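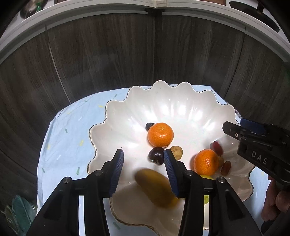
Why are the demonstrations recorded with a gripper held in the hand, when the final goal is a robot arm?

A person with the tool in the hand works faster than a person who steers an arm by remote control, and also feels through the handle how firmly the fruit is held. The camera sits on the tool, so the recording shows the task from the place where the robot will later have its own camera.

Wemora Fruit Bowl, README

Wemora is a set of 1,685 demonstrations of picking up fruit and placing it in a bowl or taking it out. It was prepared at Zornov for our work on learning from human demonstration. The first recordings are from September. This version is of 1 Feb 2020.

What one demonstration contains

Each demonstration is one folder with the video from the tool, the opening of the fingers over time, and the path of the tool. The path is given in meters, in the coordinates of the first video image. If two tools were used, the folder has two videos with the same clock, called left and right.

Objects

The fruit is of mixed size and color, for example mandarins, grapes and a lemon. Small round pieces between bigger ones are the difficult case, and we kept them on purpose. The white bowl with the wavy edge is glossy and gives strong reflections, so please do not filter bright areas before training.

Splits

The test part has 57 demonstrations. Everything else is for training. Do not mix them by random choice of images, because neighboring images are almost equal.

Known problems

In 3 demonstrations the finger opening is missing for the first second. They are listed in the file missing.txt.
The fruit nearest to the camera is often blurred. We did not remove such parts.
The path can jump when a hand comes very near to the camera. The column "quality" is then 0.

Loading

The loader Clandasness reads the folders directly. It keeps 1,000 images in memory by default, and you can set a lower number if your computer is small. Older versions of the loader do not read the two-tool folders.

License and contact

Free for research and teaching. For other use please write to the Kołodziej group at Zornov. Corrections of the labels are welcome, please send them with the folder name.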